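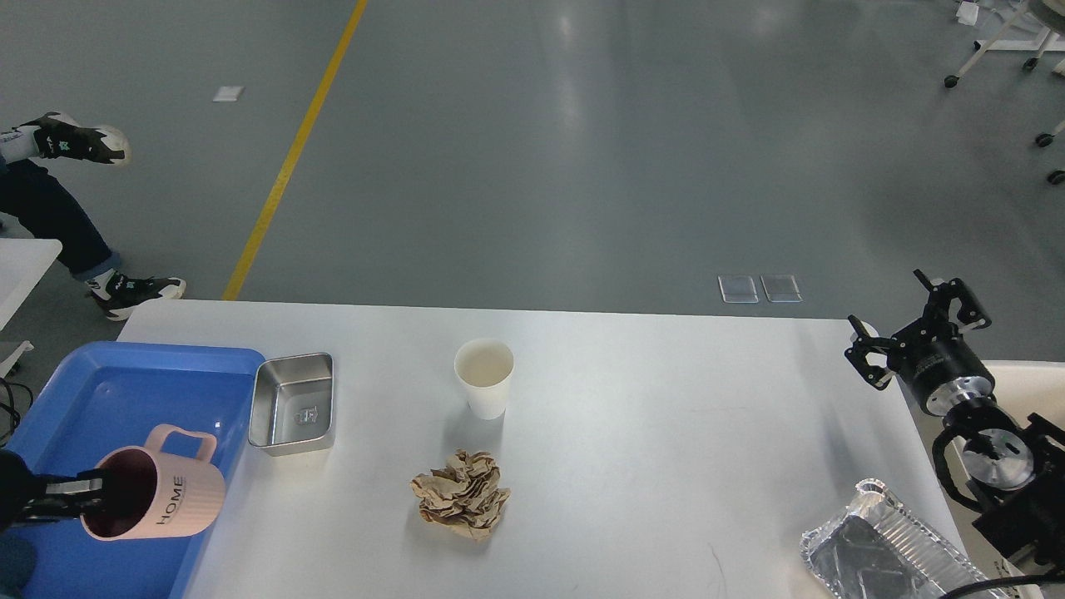
Sorting table, end of the week

30 Oct 2020

Halima and I finally gave the sorting table the afternoon it deserved, and I want to get this down while I still remember which decisions we made and which ones we only talked about over coffee. The plan for the Rurndale unit is that everything left out at the end of a shift goes either into the blue tray (wash and keep) or off to recycling, and the white table should end up clear enough to wipe.

The pink HOME mug goes in the blue tray, no argument there. I am fond of that mug. The ribbing down the body holds on to tea stains, though, so whoever washes it should please use the soft brush and go along the ribs, and get right down inside too. It likes to roll when it's on its side, and the raised rims of the tray are a real blessing for that.

Steel container: keep. We went back and forth over whether it belonged in the tray with the mug or next to it, and for now it stays beside the tray, because a metal thing knocking against a mug handle is how we lost the good one in April. It does show every fingerprint, so dry it with a cloth and don't leave it to drip.

Paper cup: the Wakeck people, who take our recycling, want cups stacked and kept apart from other paper on account of the lining. I had been tossing them in together for weeks, I'm sorry to say. Halima has started a separate sleeve for them by the sink and it holds 38, which should see us through to the next pickup.

Brown kraft paper: this is where I got stubborn. If it's clean, I would much rather flatten it and use it again for packing than throw it out in a ball. I tried ironing a few sheets under the big Savchuk catalog and left them 14 minutes, which helped, but the deep creases stay put. Good enough for stuffing boxes, not good enough for wrapping. Anything with grease on it goes straight out.

Foil tray: rinse first, then fold the sides in and press flat. The rolled rim is the stiff part, and it's easier on the hands to start at a corner. We have nearly 200 of these to get through before the holidays, so it's worth learning the knack now.

Still to do: new labels for the bins (the old ones have curled up again), and ask Parano whether they sell the blue trays one at a time or only in sevens. Halima thinks we need two more. I'd be happy with one and somewhere sensible to put it.

Z. Popescu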